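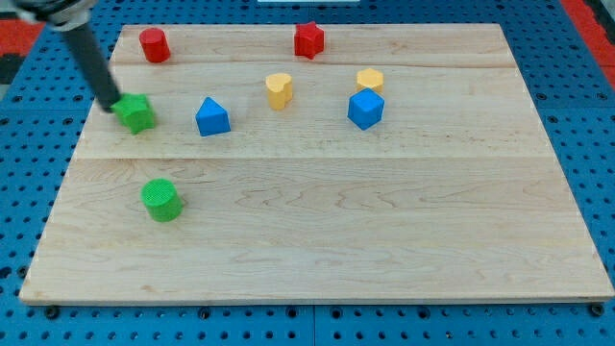

Maple board with the colored blocks on it, green star at the far left.

Home | Projects | Reports | Grants | Contact
Print this page | E-mail this page

Culton Play Blocks, progress report to the Usuga Fund
6/16/25
From: Paloma Obi

Quick one, sorry, board meeting moved up. Full accounts to follow.

Blocks. Shapes are settled, stars and cylinders both stay in. Stars keep the rounded points, the sharper ones from February chipped. Red and green approved. The green is brighter than the sample card but teachers at Brondasmont liked it so we're leaving it.

Boards. Glued maple planks. Pale, some wavy grain, seams show and that's fine. Bolted at the corners for table use. We asked the shop for a softer front edge, no price back yet. Would rather not go to a single-piece top, cost goes way up and the kids don't care about seams.

Numbers. 100 sets promised, 11 finished and boxed. Behind, I know. Paint was the holdup, the second coat took longer then planned. Spent so far $2,665. Another $800 is committed for lumber, not invoiced.

Classrooms. Jiromis school wants theirs before the fall term. Brondasmont has two sets on loan, they want to keep both. Sorting by color goes fine, sorting by shape the younger ones need a grown-up near by. Guide sheet is drafted, one page, still needs a Spanish version.

Next: lumber order, guide sheet, storage bags (cotton, drawstring). Need a yes from you on moving the leftover travel money to paint. Short e-mail is fine.

P. Obi

Comments (3)

marlene_k: Are the stars sold seperately? We lost one behind a radiator.

Dot: Please keep the red ones that red. My students go straight for them.

rfh52: Will the bags fit the board too or just the blocks?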